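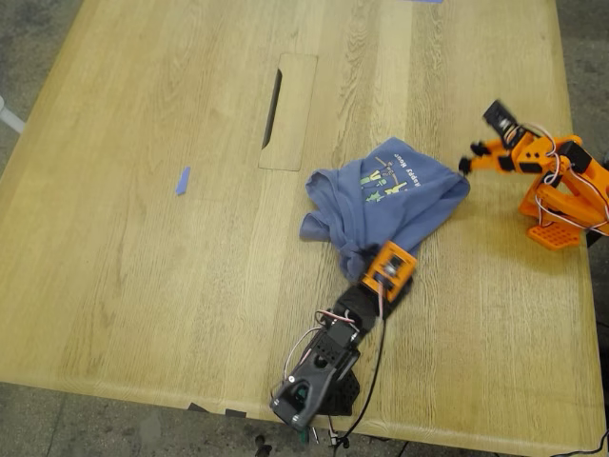
Peiyu Yan comenta que la edición pasada echó en falta una cosa en la convocatoria: que se dijera desde el principio si las piezas cortadas o pegadas se admiten o no. Respuesta corta: no se admiten. La larga está en el apartado de bases técnicas.

Convocatoria de participantes - Mosaico colectivo Pliltberg

El grupo de construcción con ladrillos Tanoli busca constructores adultos para levantar un mapa en relieve del valle de Pliltberg, que se expondrá en la sala Drimon. El mapa se divide en módulos cuadrados. Cada participante construye uno en su casa y lo trae montado el día de la unión. No hace falta pertenecer a ningún club ni haber expuesto antes.

El plazo de inscripción se cierra el 5 de diciembre de 2021. Las solicitudes que lleguen más tarde pasan a la lista de reserva.

Qué se construye

El diseño general ya está hecho y consta de 2.651 placas de terreno repartidas entre todos los módulos, sin contar edificios, árboles ni vías. A cada inscrito se le asigna un módulo y recibe un archivo con las cotas de los cuatro bordes. Los bordes se respetan tal cual, porque tienen que casar con los del vecino. El interior es libre dentro de la paleta: verdes, tostados, gris oscuro y los dos azules del río. Quien reciba un módulo con tramo de ferrocarril encontrará en el mismo archivo la posición de las vías.

Se pueden pedir módulos contiguos si se apuntan dos personas que quieran trabajar juntas. En ese caso hay que indicarlo en las dos solicitudes, con el nombre de la otra persona.

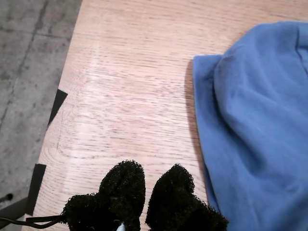 Mesa de trabajo.

Bases técnicas

Solo piezas sin modificar. Nada de cortes, pintura, pegamento ni pegatinas recortadas. Se aceptan piezas de otros fabricantes siempre que encajen sin holgura y no estén a la vista en las caras exteriores.

La base de cada módulo se levanta sobre un armazón de ladrillo con agujeros para pasadores en los cuatro lados, a la altura que marca el archivo. En la edición anterior hubo módulos que llegaron con los pasadores un ladrillo más arriba y se tuvieron que desmontar en la sala, con el retraso que eso supuso. Conviene medirlo antes de empezar con el terreno.

La altura máxima es de 2 placas por encima de la cota indicada en los bordes. En el interior no hay límite, salvo en los módulos de la fila delantera, donde un edificio alto taparía el río.

Iluminación: se admite, con batería propia y con el interruptor accesible desde abajo. No habrá tomas de corriente bajo el mapa.

Qué ponemos nosotros

Cada participante puede pedir un lote de hasta 687 piezas básicas en los colores de la paleta, procedentes del fondo común. El lote se devuelve después de la exposición, separado por colores. El resto de las piezas corre a cargo de quien construye y sigue siendo suyo.

También prestamos cajas de transporte a quien venga en tren o autobús. Son las mismas del año pasado, algunas sin tapa. Se reservan en la solicitud.

La exposición está cubierta por un seguro de 2.000 euros por módulo durante los días en sala. El transporte de ida y vuelta no entra en la cobertura. No hay remuneración.

Cómo inscribirse

1. Rellenar la solicitud con nombre, localidad y una dirección de correo que se consulte a menudo.

2. Adjuntar dos o tres fotos de construcciones propias, terminadas o a medias. No se valora la calidad de la foto. 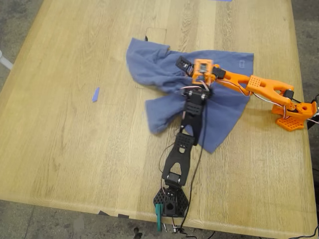
3. Indicar si se prefiere módulo de montaña, de río o de pueblo. Los de pueblo son pocos y se reparten por orden de llegada.

4. Señalar si se necesita el lote de piezas, la caja de transporte o ambas cosas.

5. Enviar todo a la secretaría de Tanoli, con la palabra Daron en el asunto. Daron es el nombre del archivo general del mapa y así las solicitudes no se mezclan con el resto del correo.

Contestamos a todas las solicitudes, también a las que queden en reserva. Si alguien renuncia después de recibir su módulo, pedimos que avise cuanto antes - un hueco en el centro del mapa obliga a rehacer los bordes de los cuatro vecinos.

Las dudas sobre cotas y pasadores se envían a la misma dirección, con el número de módulo.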